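Padlock tasks: questions about the handling rules

Who do these rules apply to?
Anyone running the two-arm booths at Stisum or Nuncombe, including visitors from Dumitrescu.

How many locks may be on the surface at once?
Up to 6. Spare locks stay in a closed box outside the booth.

Where do the keys go?
Beside the lock they open, or in it. If you find a key and can't match it, take it out and log it in Velum.

May I reach in while the arms are powered?
No. Pause both arms, wait for the operator to say "clear", then reach in. This applies to dropped keys too.

How hard should the gripper close?
Keep to 40 per cent of full force on lock bodies. Never grip by the key – it bends.

Can both arms hold the same lock?
Yes, but bring the second arm in at slow speed and keep the wrists apart.

Padlocks during a task:
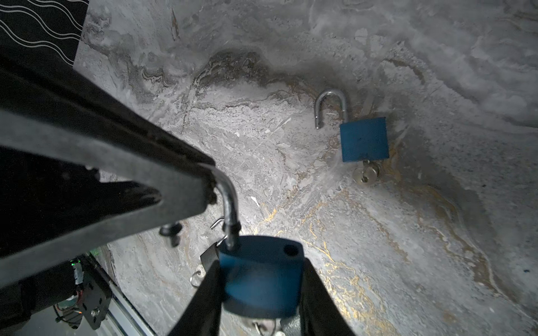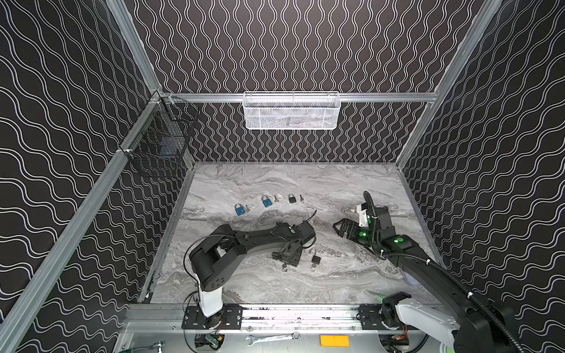 When should a lock be replaced?
After about 1,000 openings, or sooner if the shackle sticks. Write the lock's number in Velum before you throw it away.

What if a run goes wrong halfway through?
Stop it and mark it as failed. Don't tidy the surface and carry on – start a new run. After 2 failed runs in a row, check the gripper fingers for wear and ask the shift lead before trying again.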